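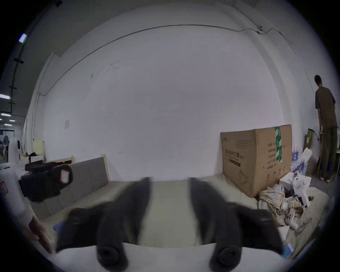
Figure 2. Upholstered seating with a gray seat cushion and tufted back.

Print | E-mail this article

3.2 Settled fiber on seating and bedding

Fiber release from household textiles has mostly been measured during washing and machine drying. Release during ordinary use is harder to isolate, as the fibers settle on surfaces that are themselves made of textile. The Karlow survey treated sofas and beds as a single class of soft surface and reported one fiber load for both. We separated the two classes. Beds are stripped and their covers washed at intervals, while fixed upholstery is usually only vacuumed, and the fiber found on it may have built up over a much longer period. 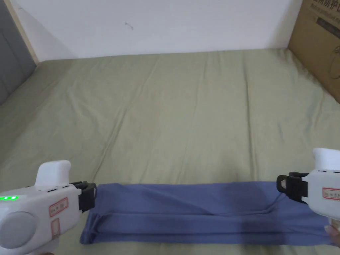 Samples were collected in April from homes in the Gralwood and Sindia districts. At each home, a tape lift was taken from one seat cushion, one sofa back and the top sheet of one bed. Each lift covered a square with sides of 5 cm and was pressed by hand for 2 minutes. Lifts were mounted on glass slides and read at 400x magnification. Fibers shorter than the width of the eyepiece grid line were not recorded. Blank lifts were exposed to room air for the same period, and their counts were subtracted before analysis.

Woven and quilted covers were handled separately. On quilted covers the tape does not reach the stitched low points, and the lift under-reports fiber held there. We did not apply a correction. The Mrema method uses a narrow suction nozzle for this purpose, but the nozzle also pulls fiber out of the cover itself, and the two sources cannot be told apart when cover and clothing are of similar color. 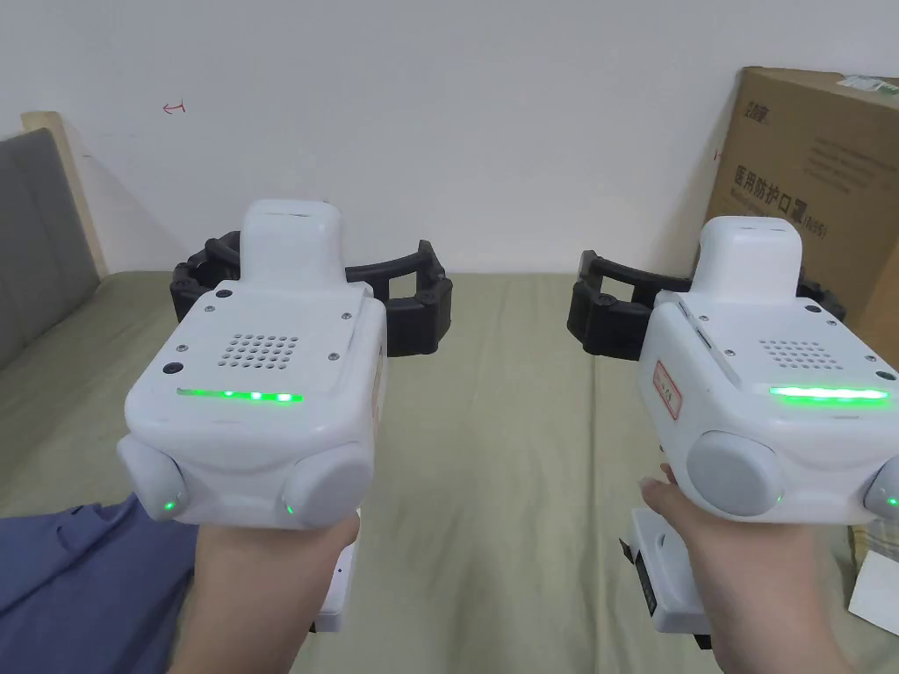 Bed sheets gave lower loads than seat cushions in both districts. The difference was larger in homes where clean laundry was sorted on the sofa. Blue and black cotton made up most of the foreign fiber on seating, in line with the colors residents reported wearing. Synthetic fiber was more common on sofa backs than on seats. Contact with outer clothing is one possible source, although storage of coats on the sofa was not recorded in the Karlow survey or in ours.

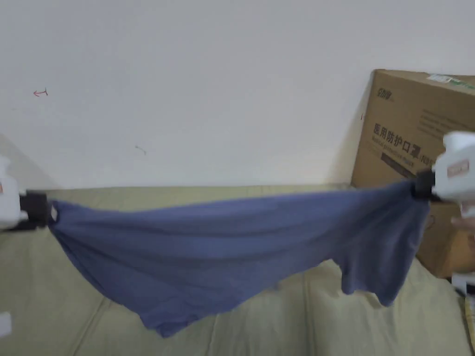

Time since last vacuuming was a weak predictor of load. Residents gave this value from memory, and the answers clustered at full weeks. A second round of lifts taken directly after vacuuming is described in Section 3.3.

Print | E-mail this article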